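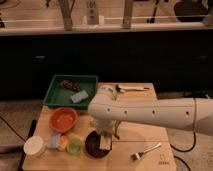
Fig. 10. Table de travail : plateau vert, bols et fourchette.

Chapitre 10
Rangement de la vaisselle courante

Le présent chapitre traite du classement des pièces de table avant leur mise en place. On distingue les contenants (bols, gobelets), les couverts et les supports. Un plateau à rebords est assimilé à un support, même lorsqu'il reçoit une éponge.
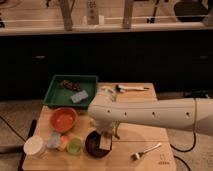
Les gobelets se disposent en rangée le long d'un bord, les bols en retrait. La fourchette et le couteau sont traités séparément. La nomenclature employée est celle du manuel Bornari, qui comporte 167 entrées ; les codes figurent en annexe.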